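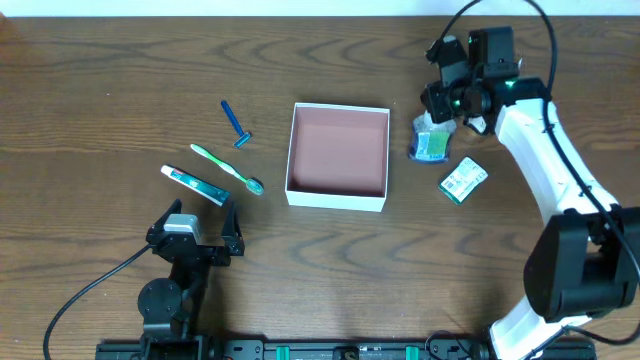 Elisa had kept the box since September. A pair of shoes had come in it, too small for her, and she had thrown away the lid but not the rest. The inside was pink, like the inside of a shell, and it seemed a pity to give it to the rain.

Now it had a purpose. Her uncle Ottó was in the hospital at Urton, 59 kilometers away, and the bus left at five.

"Toothbrush," said Magdolna on the phone. "He asked for the green one. And toothpaste, they have none there, or they have it and do not give it."

"I have it."

"The razor?"

"Blue. Is it the right one?"

"He will complain in any case."

Elisa laid the things on the table, next to the box, and looked at them. They were so few. In his house at Tavska he had two barns, a boat, 1,210 books by his own counting, and a stove which only he could light. And for the hospital he needed what a boy takes to summer camp.

She put the toothbrush in first. It rolled to the corner and stayed there, very small on the pink floor. She took it out again and went to the bedroom for a handkerchief, the big one with his letters on it, and she spread it on the bottom.

"Are you still there?" asked Magdolna.

"I am packing."

"How long can it take, to pack a razor?"

Elisa held the phone against her shoulder and folded one corner of the cloth, then opened it again.

"A little more," she said — and she looked for the string.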